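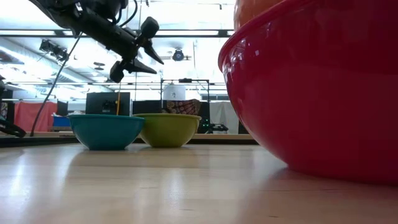
Abb. 2.1 Zweifingergreifer über dem Arbeitstisch mit türkiser und grüner Schale

Kapitel 2
Der Arbeitsraum und seine Regeln

Als ich bei Plastiten anfing, lag auf meinem Schreibtisch ein Ordner mit der Aufschrift »Sicherheit Roboter«, und ich habe ihn (ich geb's ja zu!) zwei Wochen lang nicht aufgemacht. Programmieren war einfach spannender. Dann kam Yupin Wiriya aus der Prüfabteilung vorbei, schlug Seite 2 auf und fragte mich, wo eigentlich mein Arbeitsraum aufhört. Ich zeigte auf die Tischkante. Sie schüttelte den Kopf und gab mir ein Maßband.

Genau damit fangen wir jetzt auch an! Bevor ihr eine Norm lest, bevor ihr irgendeine Tabelle ausfüllt, nehmt euch die Anlage vor und zeichnet drei Grenzen ein: wie weit der Arm überhaupt kommt, wie weit er im Programm kommen darf und wo Menschen stehen, sitzen oder durchlaufen. Unser Tisch bei Cangate hatte eine Reichweite von 850 mm, und im Plan, Blatt 3213, war trotzdem nur die Tischplatte schraffiert. Greifer und Werkstück gehören übrigens immer mit dazu. Eine Schale in den Fingern macht den Arm länger, und spitze Finger gehören als eigene Gefährdung in die Beurteilung, auch wenn sie sich langsam bewegen.
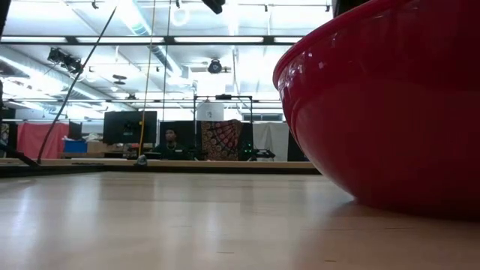 Die Risikobeurteilung schreibt ihr für den ganzen Raum, und da wird es bei den meisten meiner Kursgruppen zum ersten Mal lebhaft. Wer zählt alles als »Person im Umfeld«? Ich rechne jeden dazu, der von seinem Platz aus hineingreifen oder mit ein paar Schritten am Tisch sein könnte, und deshalb bekommt die Person, die in Abb. 2.2 hinter der Tischkante sitzt, bei mir eine eigene Zeile, mit Abstand und Blickrichtung. Eine weitere Zeile geht an die dünnen Kabel, die über dem hinteren Tischrand herabhängen: Kann der Arm sie in irgendeiner Stellung erreichen? Das prüft man am besten bei kleinster Geschwindigkeit und mit der Hand am Zustimmtaster.

Abb. 2.2 Umfeld des Arbeitstisches

Plant für den ersten Durchgang rund 30 Minuten ein. Das Formblatt dazu, bei uns heißt es nach dem alten Projekt immer noch »Darident«, findet ihr am Kapitelende, und in Abschnitt 2.1 füllen wir die erste Spalte gemeinsam aus.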